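Moffat Supper Cards

README for the October 2026 release

What's in the collection

Moffat is a collection of 2,594 handwritten and typed recipe cards, transcribed line by line and free for anyone to use. Most came out of kitchen drawers in and around Prarnstead, and they cover the sort of cooking people did on an ordinary weeknight: savoury mince, corned beef with white sauce, lemon delicious, four competing versions of zucchini slice. I love these cards! Every one has been typed up exactly as written, spelling mistakes and crossings-out included, and then given a second, tidied version for people who just want to cook from it.

Jean Kinnear started the transcribing and set the house style. Orla Cullinane wrote the ingredient index, which took most of August and is worth opening even if you never touch the rest.

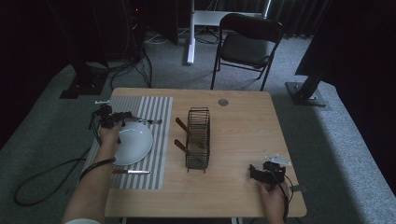 Plate, knife and fork on a striped placemat.

Files

cards.csv has one row per card, with the card number, title, original text and tidied text.
ingredients.csv is Orla's index. It lists more than 4,000 ingredient lines, each tied back to its card number.
measures.csv converts the old measures. "Butter the size of a walnut" is in there, along with "a breakfast cup" and "a good knob".
notes.txt holds the scribbles from the backs and margins — favourite bit of the whole thing, and the part I'd read first.

Oven temperatures

Cards that say "moderate oven" are given as 180 degrees Celsius in the tidied text. The original wording stays put in the other column. If a card gives Fahrenheit we converted it and flagged the row with F, so you can check our sums.
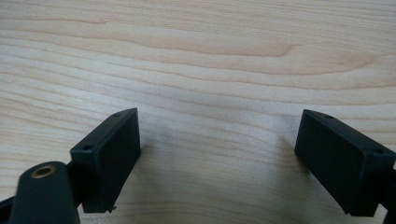 Names for dishes were harder. The same pudding can turn up under three titles, and we've left them all alone, with a see_also column pointing between them. If you grew up calling something by another name, please send it in and we'll add it!

Known gaps

There are 111 cards with at least one word we couldn't read. Those words are marked [?] in both versions. Baking is well covered, fish hardly at all, and anything with garlic tends to be on the newer typed cards. Serving sizes are missing more often than they're given.

We haven't tested every recipe. Card 0038 (ginger fluff) works beautifully, and so does the tomato relish on 0412, but go easy on the cloves.

Using it

Cook from it, print it, build a meal planner on it. Credit "Moffat Supper Cards" and keep the card numbers with the text so people can find their way back. Corrections are very welcome — put the card number in the subject line and tell us what you think it says.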